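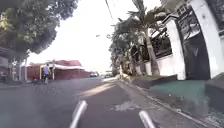 Kerb and Verge Inspection: Clollton, gate frontage, right-hand side

Inspector: Hiyori Tsuji, Rellthorpe
Visit: 2 of 2, October, early afternoon

1. Road surface
Lighter grey patch in lane. Possible repair or wear. Probe edges for lift.
Comment: no lip over the trip limit. Monitor.

2. Kerb
Low concrete, continuous line along the right edge. Check joints and top edge for spalling.
Comment: pass.

3. Sidewalk
Rough, speckled concrete. Slip test taken at the near end.
Comment: pass. Retest after rain.

4. Planter strip
Green strip between kerb and wall. Check the darker border for loose sections.
Comment: one section moves under foot pressure. Re-bed within 14 days.

5. Palm
Trunk grows from the strip in front of the wall. Check for lean, root heave and dead fronds.
Comment: no heave. Refer fronds to Jollel for trimming.

6. White wall and pillar
Sound masonry, tap test at chest height. Check pillar cap for movement.
Comment: cap firm. Railing fixings on top of the wall not reached. Ladder needed.

7. Black metal gate
Check hinges, latch and bottom clearance. Minimum clearance 70 mm.
Comment: clearance met. Hinge grease due.

Open items: 4, 5, 6 (railing), 7 (grease)
Copy to: Clollton works desk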